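Gerkside Two-Arm Bench – drinks and prep station

Home > Benches > Two-arm > Drinks and prep

Stock: made to order
Lead time: ask
Last updated 4 May 2018 by Zane Koppel

Quick summary

Two arms, one table, one job at a time. Sold to cafes, canteens, teaching kitchens and anyone who keeps asking us whether a machine can make the lemonade yet. Short answer, partly. Long answer is the rest of this page.

We get asked the same thing on every sales call. Can it do chores. Can it tidy up. Can it do what the Saturday lad does. So this page is longer than our usual ones and has the bad bits left in. Kevin Castaño wanted a one-pager, he lost.

What you get

Two jointed arms with a gripper each
Mounting pedestals and bolts
Two teach pendants, one per arm
Cable set, plus spare ties (you will want the spare ties)
Stop button box, corded
Pasichnyk finger set, angular, black
Starter job pack – see below
Two days of set-up on site, travel extra outside Trirska

What you don't get

Table. We can quote for one. Most people have one.
Cups, boards, bowls, spoons. Use your own, within reason, see sizes.
Guarding. Depends on your site and your insurer, so talk to us first.
Anybody to stand next to it. You still need a person on shift.

The starter job pack

Everything in the pack has been run on our own bench with ordinary kitchen kit. Lemon on a board, a bowl, ice, a rack of pastel cups, syrup bottles in a wire holder. Nothing glued down. If a cup is an inch off where it should be we want to know what the arm does about it, so we leave it an inch off.

Jobs in the pack at the moment:

Pick up spoon, put down spoon
Stir in a small bowl
Move a cut slice from board to bowl
Fetch a cup off a rack
Put a whole lime or lemon on a tray
Fold a cloth in half, once

Jobs NOT in the pack, please stop asking Kevin:

Cutting fruit with a real knife near people
Washing up
Opening a new syrup bottle
Wiping down. We are trying. It smears.
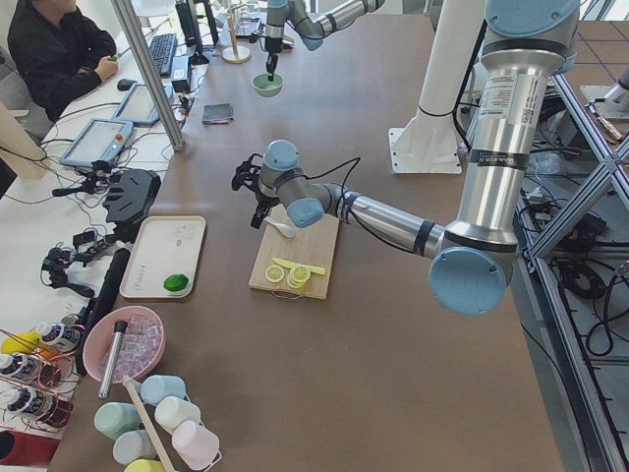

Can it do chores yet? Our scores

Tõnu Koppel ran every job in the pack 100 times over the spring and wrote down what happened. He isn't in sales so the numbers are not rounded up. A pass means job done, nothing dropped, no hand from the operator.

Spoon up, spoon down: 100 out of 100. Fine. Boring. Good.
Stir in a small bowl: 90 out of 100. Misses are nearly all the spoon knocking the rim and the arm stopping itself. Safe but annoying.
Slice from board to bowl: passes more than it fails, not good enough to leave alone. Slices stick to each other. It takes two and thinks it has one.
Cup off rack: good with rigid cups, poor with soft ones. It squeezes.
Whole fruit to tray: good. Limes roll less than you'd think if the tray has a rim.
Cloth in half: poor. Sometimes very poor. It is in the pack so you can see where things are at, don't buy the bench for the cloth.

Across all the jobs and all the practice runs before them the log stands at 2,787 attempts. Ask and we'll send the whole file, it's a plain spreadsheet, spelling is Tõnu's.

So is it faster than a person

No. Not at any of the above. A person does the lot while talking to a customer. What the bench does is the same stir at four in the afternoon as it did at nine in the morning, and it doesn't mind doing only that. If your job is one small thing over and over, have a look. If it is fifteen small things in a different order each day, wait a bit, or ring us and we'll tell you to wait a bit.

Justinas Raudsepp does our site visits and reckons he talks one caller in three out of buying. We still pay him.

Things that trip it up

Shiny stuff. Steel and wet glaze confuse the finding step.
Thin stuff lying flat. A spoon flat on a board is harder than a spoon leant on something. Sounds daft, try it yourself with oven gloves on.
Stacked slices. See scores.
Cloth, any.
Ice. Melts, moves, clumps. It will scoop ice but the amount varies.
People tidying the table halfway thru a run. Biggest cause of stops last year.

Things it doesn't mind

Plain table, any colour that isn't white.
Clutter at the edges, so long as it stays at the edges.
Noise.
Odd shaped bowls.
Printed trays. Cartoons, writing, whatever. We worried about this for weeks, no effect on the scores.

Grippers

The standard fingers are angular and stiff. They suit handles – spoons, tongs, rack hooks. Most of our chore jobs work by giving the arm a tool rather than having it grab food. Spoon in the gripper, spoon touches the lemon, gripper stays clean. Easier to wipe one spoon than a hand full of joints.

A small blue light on the front of the gripper is handy for seeing which way round the wrist is from across the room.

Soft fingers from Stito can be ordered as an extra. Better on cups. Worse on spoons. You can swap them in a few minutes once you've done it twice, the first time takes ages.

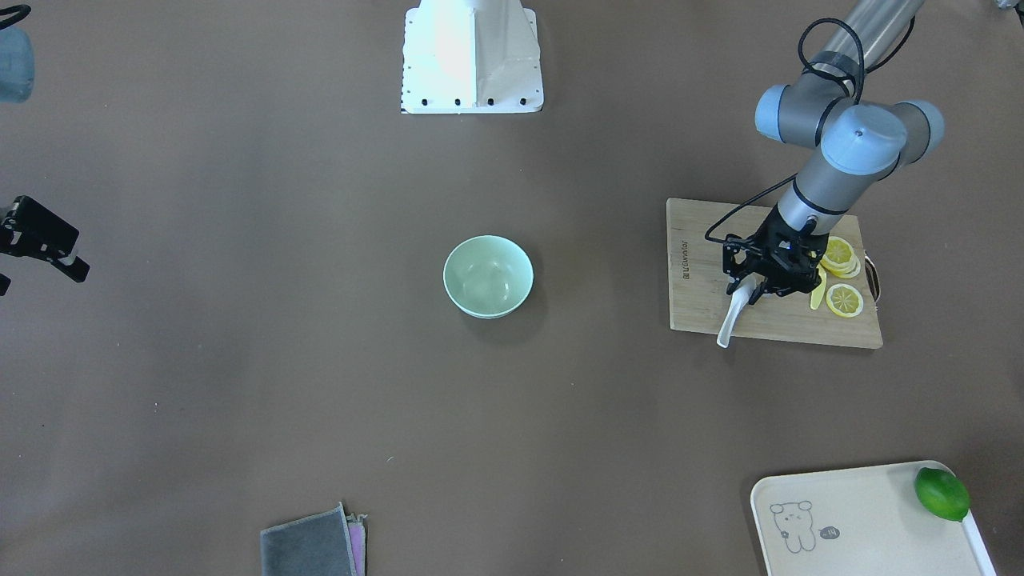 Do I need to know how to program?
Most sites don't have anybody who can. You lead the arm through the job by hand, save the points on the pendant, then run it slow and fix what's wrong. Set-up covers this and we do it with your own staff, using your own kit.

What sort of table do I need?
Flat, heavy, and it mustn't rock. Bolted to the floor is best. A wobble you can't feel is enough to miss a spoon handle.

Can one arm do a job while the other does a different one?
Yes but leave room. They share a middle and each will stop and wait if the other one is in it. Two jobs that both want the bowl is a queue.

Is it food safe?
The tools can be, if you buy the right ones. The arm is not. Nothing but the tool should touch food, and the bench should not be sat over open food when it isn't running. Your inspector may have views, please ask before ordering not after.

Can I have it at home?
We've been asked by four households now. We'd sooner not. Too heavy, wants too much floor, and it can't put anything away in a cupboard.

Sizes that work with the standard job pack

Boards: flat, with a handle hole or wire handle is fine. No juice groove please, spoons catch.
Bowls: small to medium, curved inside. Square bowls leave stuff in the corners.
Spoons: one piece, thick handle. No novelty handles.
Cups: rigid, with a handle if they go on a rack.
Trays: rimmed, light colour.
Cloths: if you must.

If yours is not on the list, post us one. Really. We've a shelf of other people's bowls.

Space and siting

Leave walking room on all sides. Cables come off the back and want a route where no one's feet go, a coil on the floor is ok for a week's trial and not after that. Operator desk should be close enough to see the table and outside the reach of either arm, even fully stretched. We mark the reach on the floor in tape on day one. Don't hoover it up.

Pendants live on the desk. Not on the table. The arm will happily put a lime on one.

Trial hire

Easiest way to find out if your chore is a robot chore. We bring the bench, your staff pick one job, we try to get it going in front of you. If it doesn't work you've lost a week of floor space and the hire fee. If it does the fee comes off the price.

Rules for the trial:
One job. Not three.
It has to be a job somebody does now, every day.
Someone has to count passes and fails honestly. Tõnu's sheet is supplied.
No filming for adverts until it has passed as often by itself as it did with us stood there.

What's coming

Heino Adomaitis is working on the slices. The idea is to nudge the stack sideways first and only then pick, with the second arm steadying the board. Early days. It will go to existing owners free if it's any good, and if it isn't we'll put the scores up here anyway.

Wiping down is next after that. Then pouring, maybe. Pouring looks easy and is horrible.

No plans for washing up. Heino has asked us to put that in writing so here it is.

Warranty and upkeep

Arms and bases covered for one year of single shift use. Fingers are a wear part, not covered. Cables are covered unless they've been shut in a door.

Wipe the grippers at the end of each day. Check the base bolts weekly, takes a minute. Fruit juice in a finger joint goes sticky overnight and you'll get odd grips the next morning, so if it starts droping spoons clean it before you ring us.

Ordering

Price depends on guarding, table and travel, which is why there isn't one on the page. Send us a photo of the spot, a list of the kit on the table and one sentence on the chore. One sentence. If it takes a paragraph it's more than one chore and we'll ask you to choose.

Sales – Kevin Castaño
Site visits and trials – Justinas Raudsepp
Scores, log file, arguments about the scores – Tõnu Koppel

Related pages

Gerkside One-Arm Bench
Stito soft fingers, pair
Pasichnyk angular fingers, spare set
Floor tape, yellow
Used and ex-trial benches (none at present)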